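The Drying Corner, Reconsidered

By Gaspard Leblanc

Most kitchens give their wettest items the least planned space. Plates, cups and mugs come out of the sink and go wherever there is room, usually on a towel that is still damp from the last load.

A wire rack fixes the plates. Coated wire touches each plate at a few narrow points, so water runs down and off, and air reaches both faces. The coating matters more than the gauge. Check it at the welds, where chips start and rust follows. The Cimer rack I have used since February has parallel slots and costs 99 dollars, a high price for bent wire.

Cups are a separate problem. Stood upside down on a flat surface, a mug traps moist air under its rim. A mug tree holds it by the handle with the mouth open to the room. Truvau and Wendeck both sell wooden ones. Load the lower pegs first — a heavy mug near the top moves the center of gravity up and outward, and a narrow base will tip. 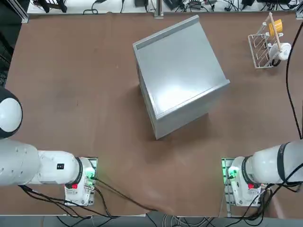
Placement comes next. Keep the rack and the tree together in one corner of the work surface and leave the middle clear for whatever is in use. Bulky metal items can stand there between jobs, but a raised rim on top will hold water, so wipe inside it with a dry cloth. Matte brown tabletops hide crumbs well and show pale scuffs, and felt pads under anything that gets dragged will limit those. Replace the pads when they flatten.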